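Chapter 3
What a Survey Can and Cannot Tell You

In November the town of Cledcombe asked its residents whether they were happy at work. Forms went out to 3,000 households, and 349 came back. The local paper ran the result on its front page: "Cledcombe Loves Its Jobs." By the next council meeting the figure was being quoted as a fact about the whole town.

Before you accept a headline like that, ask who did not answer. People on night shift, people with two jobs, and people who throw out anything that looks like a bill are all easy to miss. The 349 who replied may be just like their neighbors. They may also be the ones with a free evening and a good mood. The survey has no way of telling us which, and the firm that ran it, Vestent, did not go back and ask. 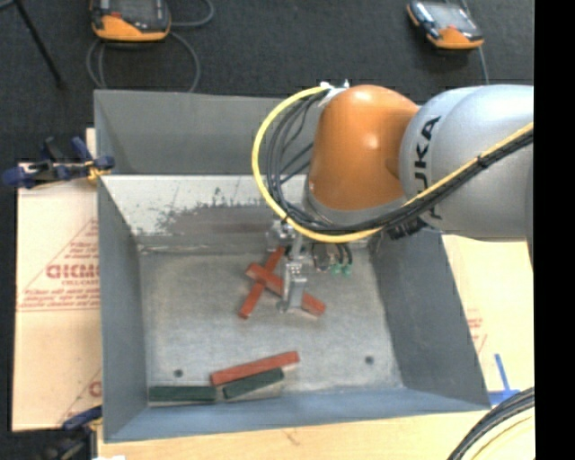
Figure 3.1 A KUKA robot arm above an open metal bin holding wooden blocks.

Next, look at the question itself. Vestent asked, "How much do you enjoy your work?" and offered "a lot," "quite a lot," and "a little." A person who hated the job had nowhere to say so. Felicidad Javier, who taught survey methods at Abella College for many years, used to hand this form to new students and ask them to fill it in as the angriest worker they could imagine. Most gave up and wrote in the margin.

We use cookies to improve your reading experience. By continuing, you accept our cookie policy. Accept | Manage settings

Then there is the matter of who paid. The Cledcombe survey was funded by Jilix, the biggest employer in town. A sponsor's money does not make a result false, and plenty of sound work is paid for by people who hope for a certain answer. It should still send you to the back pages, where the wording and the response rate are printed in small type.

This chapter deals with 2 problems in detail: missing answers and leading questions. Keep the Cledcombe form at hand as you read. We will rewrite it in Section 3.4, and you should expect to argue with our version too.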